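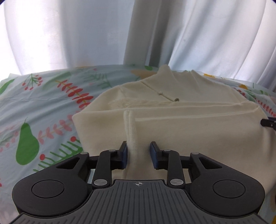
Why does a sweater sag on a hanger but behave on a shelf? Blame the loops. Knitted cloth is yarn pulled through itself, row after row, and loops stretch when something tugs on them. On a hanger, the something is the sweater's own weight.

So knits get folded. Lay yours flat, do up any buttons, and bring the sleeves in across the body. Then fold the bottom up to meet the collar. Sleeves will try to escape -- tuck them back in.
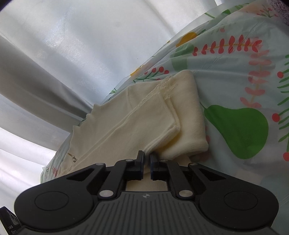
Lace and Other Fussy Bits

Lace is mostly holes, held together by thread. Holes love to catch on things, such as zippers, fingernails and the cat. Smooth the lace with a flat hand before you fold, and don't pull on it. Ruffled edges can stay wavy. They were made that way, and no amount of patting will talk them out of it.

Got 2 sweaters? Put the heavy one on the bottom.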